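I pack orders at a mail-order warehouse in Stavonham. We got robot arms on the packing line last year and people keep asking me what it's like, so I'm going to write it down in one place. Long thread.

Background first. We ship small household stuff, mostly refills, replacement parts, little kits. Nearly everything goes out in a thin plastic bag inside a carton or a mailer. Before the arms, one person stood at each bench, picked the bagged item out of a tote, checked it against the slip, put it in the box, closed the box. All shift.

The arms do the middle part of that now. Pick up the bag, move it, set it down. There are 2 of them on our side of the building. The software that runs the line is called Metero. The company that put it all in is Rarkard, and they had people on site through June.

What changed first was where we stand. I used to have my own bench. Now I have a stretch of the line. I load totes at one end, clear whatever the arm couldn't pick, and check the boxes at the other end. I walk a lot more. My feet hurt more and my wrists hurt less. I'll take that trade but I know people who wouldn't.

Job losses, because it's always the first question. Nobody on my shift was let go when the arms went in. They did stop bringing in temps for the busy months. Those were real jobs that real people counted on, and a couple of them had come back every fall for years. When management says no jobs were lost, that part gets left out.

The target changed too. It was 1000 orders a shift for the whole side, and the sheet on the wall still says 1000. Fewer people are on it, though. So the number stayed the same and the math per person didn't. We brought that up in the June meeting and were told the arms count as capacity. OK. The arms don't take lunch coverage.

Things the arms are good at: boxes, jars, anything stiff. Same item over and over. The last two hours of a night shift, when the rest of us are slow and a little stupid.

Things they're bad at: bags. Thin plastic doesn't hold a shape. It folds under a finger, or slides, or clings to the bag next to it. A person feels two bags stuck together without thinking about it. The arm has to work it out from a camera and how far the fingers closed.

So a lot of my day is bags. I flatten them before they go in the tote. I turn them so the stiff edge is easy to get at, if there is one. None of this was in the job description before, and it isn't now either. We figured it out as we went and told each other at break.

I asked for it to be put into the training for new people. It took a while, but there's a page now. It has 13 steps and the bag one is step 4. I'd have put it first.

About the screens. Each arm has a camera down by the gripper and the view comes up on a monitor at my end. In the first weeks I watched it constantly. Now I only look when the line stops. 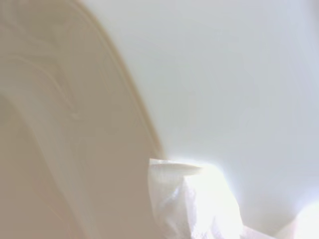 The views from that close in don't give you much. One finger can take up most of the picture, and white plastic under strong light washes out until you can't tell a fold from an edge. It took me a while to get used to reading them. Somebody new on the line will look at the monitor, then lean over and look at the real thing. I still do that plenty, from outside the barrier.

Lighting is the thing I'd fix if it were up to me. The lamps over the line are bright and our bags are pale or clear, so there's glare all over. I put in a suggestion for softer lights. It's marked as received in the system. No news after that.

On stops. When the arm misses a pick it tries again, then it quits and asks for a person. I press the pause, wait for the light, open the gate, sort out the bag, close the gate, press resume. It isn't hard. But the stops get logged under whoever is signed in, which was me for a stretch, and I had a supervisor ask why my numbers were high. They were high because that was the week we got the thinner bags.

That got sorted. Stops are logged by item now and my name isn't on them. If your workplace is getting something like this, ask early what gets recorded and under whose name. Get it in writing if you can.

Pay: no change at first. After some back and forth, those of us who were trained to clear and restart the arms got moved up one grade. It's not a big raise. I think we got it mainly by asking as a group.

The noise is different. It used to be tape guns and people talking. The arms aren't very loud but they're steady, and we're farther apart, so there's less talking. I didn't expect to miss that as much as I do. On nights especially.

I've been asked if I'm for it or against it. I don't have a good answer. My hands feel better at the end of a week. The work is more interesting on the days something goes wrong and more boring on the days nothing does. I'd like to have been asked before it went in instead of after.

There's talk of a third arm, this one for the returns area. Returns are a mess, half of them come back in whatever bag the customer had lying around, so I'd like to see how that goes before anybody changes the staffing back there. I said so at the last meeting and it went in the notes.

Replies are open. I can't say which customers we ship for, and I don't know what the arms cost, so please stop asking me that one. If you work on a line with these and you've found a bag that picks well, tell me what it is and I'll pass it on.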